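27 April 2022

**Gripper comparison, progress report to Hinurano**

We said in the last report that we would have a clear winner between the two finger designs by now. We don't. What we have is a better idea of what the maker's claims are worth, and a fair amount of doubt about our own test.

The Lultgate pads were sold to us as suited to "all soft produce". So far I would sign off on plums and tangerines, and I would want to see more before I said the same of kiwis. The ribbed face does seem to help on smooth skin. Whether it helps more than a plain pad at the same closing force is a separate matter, and the plain pads only reached us this month, so please don't read anything into the early scores in the shared sheet.

We have logged 3849 grasps to date. That sounds like plenty until you take out the ones where the operator changed hold halfway, or where the wrist view was blocked by the fingers. The Cemix controller also drops its clock when the cable is moved, and every affected run has to be lined up again by eye. I raised this with them and was told it was within normal limits. I don't accept that. 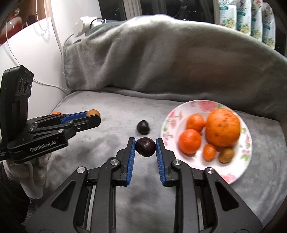 Working on a soft surface has made the results harder to compare with the bench trials. Fruit sinks a little into cloth, the fingertips catch on the pile, and a near miss can still end up as a grasp. I think the soft-surface scores flatter both designs. Hầu, our partner site, disagrees and would like to keep them in the main total. For now they are listed apart.

What we still owe you:

- the plain pad runs, 200 grasps per fruit
- a repeat of the kiwi set with a fresh operator
- bruise checks after two days, which we have put off twice

On cost we are at 90 per cent of the equipment line, mostly spent on spare pads that wore faster than the data sheet promised. I am not asking for more money. I am asking that the choice of design be moved to August, as picking one now would mean picking on habit. If the plain pads score the same, the dearer ones should go back.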